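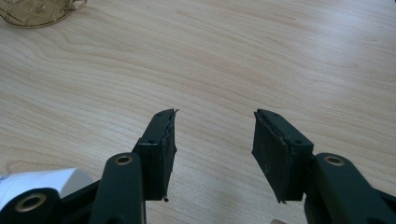 The Birkdale writing table was purchased by the Quartey Residence Office for use in shared study rooms, and this review records our findings after one full term of service. The table is supplied flat, with 20 bolts and a single wrench, and two members of staff completed the first assembly without difficulty. The top is pale, with a soft grain that curves across the surface, and it shows a broad band of reflected light when it faces a bright source. Residents who read at the table in the afternoon may wish to turn it away from the window.

**Stability.** The legs are fixed at the corners and joined by a rear rail. With all bolts tightened, the table does not rock on a level floor. On the older floors of the Panau wing, the leveling feet were needed – these turn by hand and hold their position well. The bolts should be checked again after 10 days, as several had loosened slightly by that time.
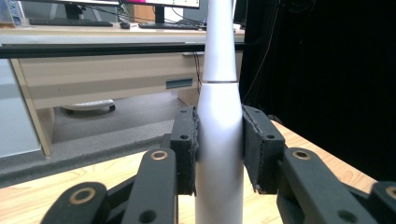 The rear rail also limits how far a chair may be pushed in from the far side. Where two residents share a table, they should sit at adjacent sides.

**Surface care.** The maker, Vustura, advises a damp cloth and mild soap. We found this sufficient for ink and tea. Nail polish remover left a dull patch on one table, and the office was unable to restore the finish. Hot cups should be placed on a mat.

**Drawer.** The drawer is the weakest part of the design. It is shallow, it has no stop, and it may be pulled out entirely by accident. A replacement runner was requested in April under part number 1133 and arrived without screws.

**Recommendation.** The Birkdale is suitable for study rooms and single bedrooms. It is not recommended for workshops or for any room where the drawer will be in constant use. Further orders should be placed through Tien-fu Mok at the Residence Office, with the room number stated on the form.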